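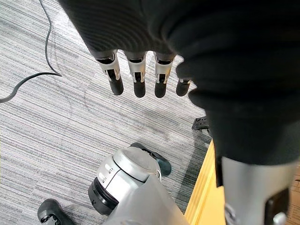
Sotska is hiring a part-time writer to cover phone deals, carrier promotions and prepaid plans for our US shopping pages. The work is mostly checking prices, reading the fine print on trade-in offers and writing short posts before a sale goes live. You'll also help with hands-on notes when a phone comes in for review. We like notes that go into small physical details, the way you might write up the hinge pins and black rounded tips on a set of metal fingers, so a reader can tell how a hinge, a button or a SIM tray is put together. Experience with folding phones is useful but not required.

**Hours and pay**

The job is 20 hours a week, fully remote, paid at $2000 a month. Most posts go up in the morning, Eastern time. During big sale periods we may ask you to move your hours to the evening, and we'll give notice when we do. The contract runs through June and can be renewed.

**What you'll do**

- Write 4 short deal posts per shift
- Check that store prices, colors and storage sizes match what we've listed
- Update or pull posts when an offer ends early
- Keep the Fundmont price sheet current (we'll train you on it)
- Answer reader questions about rebates and activation fees

**What we need**

- Clear, correct English and a habit of checking your own work
- Some published writing, on any subject. A personal blog is fine
- A working knowledge of US carriers, unlocked phones and installment plans
- Your own computer and a steady connection

You can't work for a phone maker, carrier or electronics store while you're writing for us. Review phones are returned after testing. Affiliate sales have no effect on your pay.

**How to apply**

Use the form on the Sotska jobs page. Attach a résumé and three writing samples, and tell us which phone you use now and what you'd change about it. Applications close 2023-02-15. Those we shortlist will be asked to write one paid test post.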